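House rules for a bin, a robot and whoever is holding the tape

2024-06-03

Every shop I have worked in has had a binder. The binder has tabs. Behind the tabs are pages in plastic sleeves, and the sleeves have gone slightly cloudy because the last person to slide one out was the person who slid it in.

At Henero we had a very good binder. I wrote a fair chunk of it, so I can say that. It covered lockout, guarding, speed limits with people in the room, and what to do if the stop button had been pressed and you didn't know by whom (go and find out, out loud). What it did not cover was the stuff that eats your afternoon. For that we had a sheet of paper on the door, in three different people's handwriting, and I've come to think the sheet was the better document.

I've moved on to bin picking, so I have been rewriting the sheet from memory, with additions. Some of it is opinion. All of it was paid for.

First, the bin does not move. You would think this goes without saying, and for two weeks at Korkport it went without saying, and for those two weeks our success rate wandered around like a tourist. Something bumps the wall, the bin slides the width of a pencil, and every grasp after that is off by a pencil. Clamp it. Then mark the table where it sits, so that when somebody borrows the clamp (they will) you can tell what the damage is. Tape is fine. Tape with a date written on it is better, and I have seen it done once.

Second, whoever unclamps the bin writes it down. Time, initials, why. "Cleaning" is an acceptable why. "Needed clamp" is also acceptable, though I reserve the right to sigh.

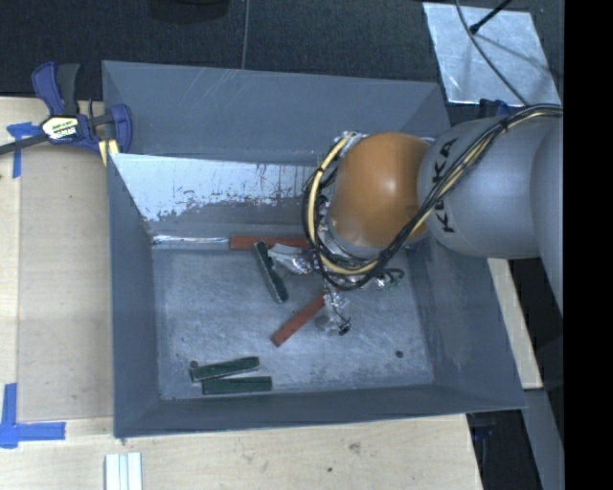 Third, dress the cables for the worst pose, and I do mean the worst one. Everybody ties them up with the arm parked at home, where they look lovely, and then the wrist turns over at the far corner of the bin and you learn how much slack you had. Run the arm slowly by hand to every corner, top and bottom, before you let a program near it. Watch the bundle the whole way. If it touches anything you care about, start over. At Söderlund they had a printed form for this with a signature line, which I made fun of until I used it.

Fourth, soft or thin things on the gripper get looked at before every session. With your eyes, from close up, with the drives off. A fingertip that has started to peel will go on working just well enough to ruin your numbers. We once logged 2,769 picks before somebody noticed that the last 400 had been made with a fingertip on its way out, and then we had a long talk about which ones counted. The answer, after much noble argument, was none of the 400. The chart was uglier and I slept fine.

Fifth, use boring objects until the boring objects work. Plain blocks, a few of them, no labels. There is always someone who wants to start with bagged salad because that's what the customer has. The customer also has a loading dock and a forklift, and we aren't starting with those either.

Sixth is the one people fight me on: no hands in the bin while the arm is enabled. Not to nudge a block, not "just quickly," not in slow mode. I know what the risk assessment says about slow mode, having been in the room when it was written. The rule is there for the day someone picks the wrong mode. Stop it, reach in, step back, start it. The whole routine costs you a few seconds and makes you look fussy, and I have made my peace with looking fussy.

The formal standards are worth reading too, and I'd never tell you to skip them. They're just written for a cell that has been finished, and I have yet to meet one of those. Ferkano came closest, and they were still moving the light curtain when I left.

I'm leaving space at the bottom of the sheet for a seventh. Current candidates are "label both ends of the cable" and "put the hex keys back," and I would like to hear the case for either one in the comments.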